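I've been on a cold soup kick all month, and the one I keep coming back to is cucumber, mint and yoghurt. It takes one big cucumber, a pot of Dorkidik yoghurt, a fistful of mint, half a clove of garlic (go easy, it gets stronger overnight!) and 700 ml of cold water. Blitz the lot, salt it properly and leave it in the fridge until supper.

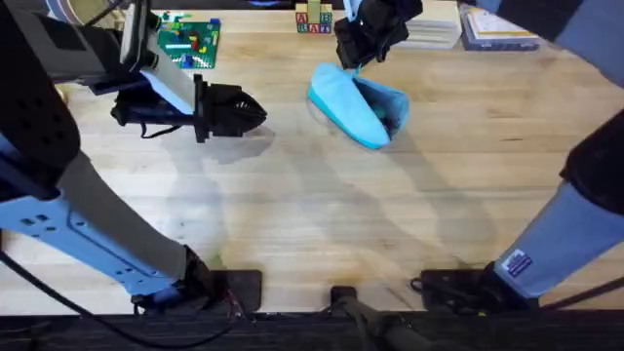
Do I need to peel the cucumber first?

Only if the skin is thick or waxy. I leave it on for the colour, and my old Tuvia blender copes fine as long as I chop everything small.

A few of you wrote in after the last newsletter to say yours came out thin. I had the same trouble with my first go – I'd tipped all the water in at once, and by the time I tasted it 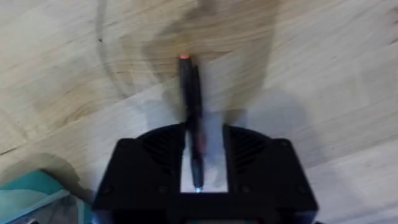

it was more of a drink than a soup. Now I start with half and add the rest a splash at a time. If you do overshoot, a handful of ground almonds brings it back, and so does a slice of stale bread with the crusts off.

For toppings I like toasted seeds, a bit of chopped dill and a good glug of olive oil. The Metwally one is lovely and peppery, though any oil you'd happily dip bread in will do.
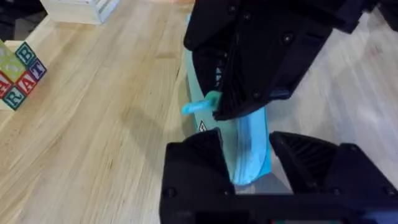 Pale wood and a touch of teal

Next time it's chilled beetroot, which I'm still fiddling with. Mine keeps wanting more vinegar, so send me your versions, please!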